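We use cookies to help improve this site. Manage your preferences.

Reading time: 9 minutes

4. Pattern and wear in shared interiors

4.1 Printed surfaces and the tenants' view of them

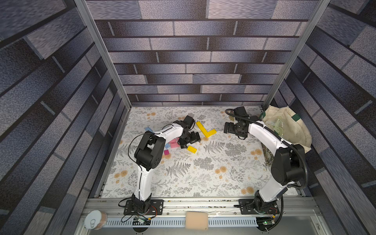

Figure 2. Printed surfaces used together: fern fronds, leafy sprigs and small peach-orange flowers on white, with a blue-grey brick pattern on the walls.

One tenant in Hetach held that a patterned surface is the only kind that lets a household go to bed without wiping it down twice, and that the plain white ones fitted in her building had made her "a servant to crumbs". Her remark was made early in the fieldwork and it shaped the questions put to later households. It also set out plainly a view that the earlier literature on rented interiors has tended to pass over, namely that pattern is valued for what it hides as much as for how it looks.

The survey covered 400 rented homes in the districts of Hetach and Long. Replies suitable for analysis were received from 172 of them. Households were asked which surfaces they had covered, replaced or left alone since moving in, who had made the choice, and whether the landlord had been told. The form was delivered by hand in March and collected in person where possible. Homes managed by Emum received it through the monthly rent letter instead, and the lower return from these homes should be borne in mind when the two districts are compared.

Printed coverings were most often chosen for kitchens and for the walls behind beds. Tenants in Long preferred leaf and flower designs. In Hetach, where much of the housing has bare plaster walls, imitation brick and stone were more common, and several households described them as making a room feel older or more settled. Few spoke of wishing to deceive a visitor. The word most often used was "finished".

Mixed use of patterns drew a wider range of opinion. Some households kept to a single print throughout a room and regarded anything further as untidy. Others placed a floral print against a brick one quite freely, and explained that each had been bought at a different time. This second account deserves attention. Studies of domestic taste commonly treat a room as the result of one decision, whereas the rooms visited here had been put together over years, often with the end of one roll deciding the colour of the next.

Wear followed use closely. Coverings near sinks lifted first at the seams, and those beside windows faded on one side. Tenants seldom replaced a whole sheet. A patch was cut from a spare length and laid over the damage, with the pattern matched by eye – a task at which leaf designs were thought more forgiving than brick, where a broken mortar line is easily noticed. The Skonano repair guide, which many households had been given on moving in, advises full replacement in such cases. Most of those who mentioned the guide had not followed it.

4.2 Permission and silence

Tenancy agreements in both districts require written consent for any change to walls or fixed surfaces. In practice consent was rarely sought for coverings that could be peeled away. Households distinguished between work that "goes on" and work that "goes in", and considered the first to be their own affair. Landlords' agents, when asked, drew the line in a similar place but were unwilling to put it in writing.

Last updated: March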